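Sasirar Heated Airer, Two Months On
Reviewed Wednesday, March 10, 2021

I have been meaning to write this up ever since the parcel from Okus landed on the verandah in January, but I wanted to give the thing a fair go first, and I'm glad I did, as my opinion of it has changed a couple of times along the way.

A bit of background. We live in a shady old unit with one decent window and no clothesline of our own (there's a shared one downstairs, but you have to be up with the magpies to get a spot on it). We've had a mouldy, rainy sort of summer and I was heartily sick of draping socks over the backs of chairs. I'd looked at the Nirnness airer, which is lovely and folds up like a dream, but it's unheated, and I'd already owned a Tang one that bowed in the middle the first time I put a bath towel on it. So the Sasirar it was.

Setting it up is easy. The wings click out, the legs lock, you plug it in and away you go. The instructions are one small folded sheet and I'd have liked a bit more about which things you can safely put on the bars, but most of that is common sense. The cord is on the short side, so measure to your power point before you commit to a corner!

How does it dry? Beautifully, if you're patient. It gets warm, never hot, so don't expect a tumble dryer. Shirts and pillowcases hung at bedtime are ready by breakfast. Jeans take until the following afternoon, and the waistband always wants turning. I've found that throwing an old flat sheet over the top makes a world of difference, and I now do it every time without thinking. It's also nearly silent, apart from a little ticking as it warms up, which the cat was suspicious of for the first week and now seems to find rather soothing.

My one real grumble is with stretchy knits. The bars are thin and quite far apart, and anything ribbed or soft comes away with a crease straight across the middle, or a bit longer than it went on. I've given up hanging those. Tank tops, crop tops and the like get laid out flat on the table instead, turned over once, and they keep their shape much better for it. I know that rather defeats the purpose of buying an airer, but it's a small share of our washing, and I'd say the same of every rack I've owned.

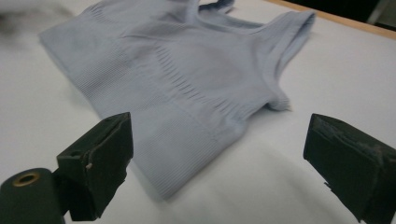
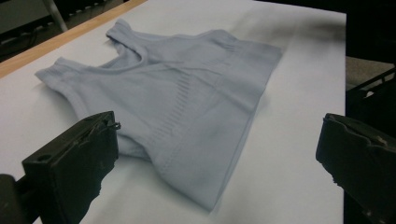
Soft, stretchy knits in pale blue tones, laid flat on the table.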